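Donation drive sorting – tips from the Jillby campus closet

Quick ones, the February drive opens Sunday and I'm typing this between carloads. Mostly for whoever is running the sorting tables for the student fund this time.

Set up the night before. Tables out, tape on the floor, markers that work. Test the markers.

Canned food: date facing out, short dates in front. Dented on the seam goes in the trash, dented on the side is usually fine. No home canning, sorry grandma.
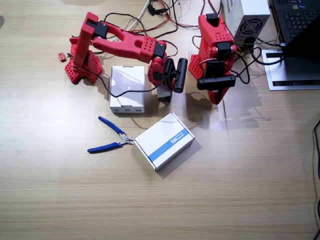
Clothes next. Check pockets first, then zippers. Musty but sound – a cup of white vinegar in the rinse, skip the softener. Anything missing a button goes to Radka Spahić's mending bag, not back on the rack.

Boxes: don't fill book boxes past 30 pounds. Tape the bottom twice. Write the contents on the side, never the lid, becuase lids get stacked on.

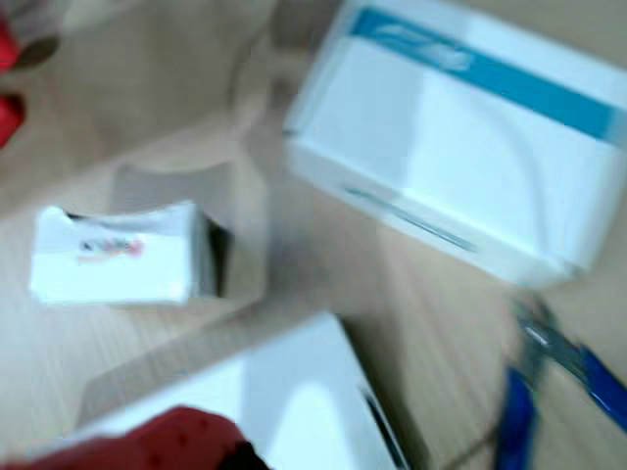 Sticky price labels come off with a hair dryer, low heat, 9 seconds or so, peel slow. Left over gum: dab of cooking oil, then dish soap. Not on paper goods, it stains.

Mugs and glasses. Old tea rings lift with baking soda and a damp rag. Wrap in the donated T-shirts nobody can wear, saves on paper. 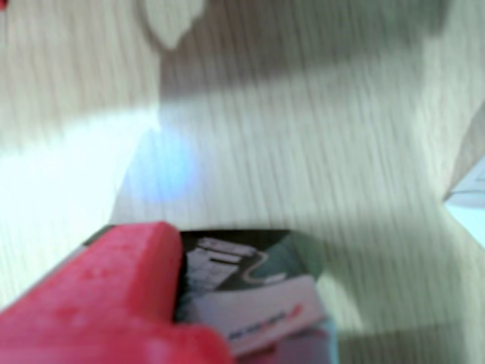 Cash and checks do not go in a coffee can. Envelope, amount on the front, two people initial it. Hrvoje Delić picks up at 3. Last year we took in $634 at the door and spent an hour finding a lost envelope, it was in a boot.

Wipe tables down between loads. Spray the rag and not the table if there's paper out. Let it dry before the next pile goes on. 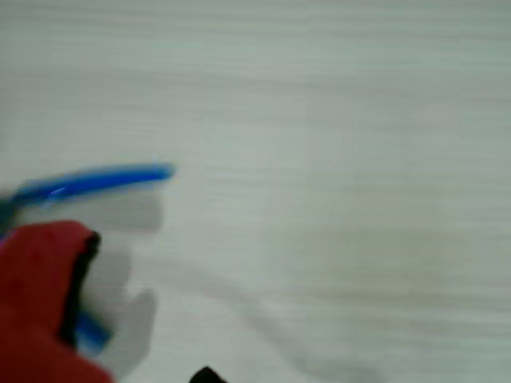 Spray bottle.

Gift receipts for donors are in the Clullard hall office, top drawer. Bring a pen, theirs walk off.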